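Section 4: Storing dry goods and setting the humidity dial

This section covers the Gresta pantry cabinet once it's level and plugged in. If you haven't done Section 3, go back. A cabinet that leans will never seal, whatever the leaflet in the box tells you.

The leaflet also says any container will do. Kulsoom Rajput and I tested that claim over one February, and we don't agree with it. Tall cylinders are the ones people ask us about most.

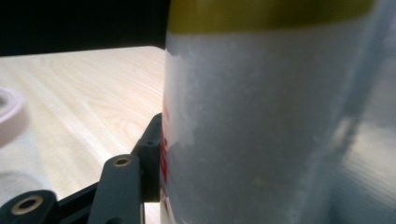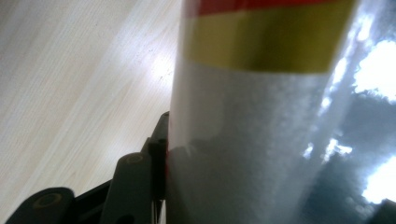 Tall white containers with a yellowish band.

4.1 Before you load anything

1. Run the cabinet empty for 60 minutes with the door shut. The maker calls this "conditioning". I suspect it mostly gets rid of the smell, but the dial does read more steadily afterwards.

2. Wipe the shelves with a barely damp cloth and dry them properly. Don't use vinegar on the door seal.

3. Set the dial to 2. Ignore the coloured zones printed around it. On both of our cabinets the green zone was in a different spot.

Note: The dial numbers are not percentages and don't match anything on a shop-bought humidity gauge. If you want to know what's going on inside, put your own gauge on the middle shelf.

4.2 Loading the shelves

4. Put the heaviest goods on the bottom shelf. The cabinet is rated for flour and rice in bulk, but the upper shelves sag well before you'd expect.

5. Leave a finger's width between containers and the back wall. The vent is back there, and a row of jars pushed hard against it will block the airflow.

6. Check every lid by hand. Press down in the middle, then try to lift it by the rim. If it comes away easily, the contents will go stale in the cabinet as fast as they would on the bench. The Tastico clip lids passed. The Rizvi push-on lids didn't, though the packet says "airtight" twice.

7. Write the date you opened the food on a bit of masking tape and stick it to the lid. The "freshness tracker" on the door is a set of plastic sliders, and they get bumped every time someone goes looking for biscuits.

Caution: Don't store onions, potatoes or anything else that gives off moisture. The leaflet shows a bowl of onions on the second shelf. We tried it and had soft crackers by the next morning.

Caution: Keep the total load under the limit on the plate inside the door. Ours says 196 kg, a figure I'd treat with some doubt, given how the shelves behave at a fraction of that.

4.3 Setting the dial for what you keep

8. Leave the dial at 2 for flour, sugar, oats and pasta.

9. Turn it up one step for spices and coffee, if you keep enough of them to bother. Mehwish Durrani swears she can taste the difference in her cumin. I can't.

10. Wait a full day before changing the setting again. The reading drifts each time the door is opened, and chasing it with the dial only makes it worse.

Note: The Flornis drying sachets sold as an add-on are claimed to last for 2000 door openings. The cabinet has no counter, so I don't know how you're meant to tell. We change ours when the beads lose their colour.

4.4 If something isn't right

The fan runs all the time: Check the seal along the hinge side first. A crumb is enough to hold it open.

Water beads on the inside of the door: Turn the dial down one step and look for a loose lid. If it keeps up after two days, move the cabinet away from the kettle or dishwasher.

Food smells of plastic: Take everything out and repeat step 1 with the door ajar. Support told us this was "normal for the first week". In our case it took closer to three.

The dial turns but nothing changes: Pull the knob straight off and push it back on with the pointer facing up. If it still does nothing, see Section 7 for returns, and keep the box it came in.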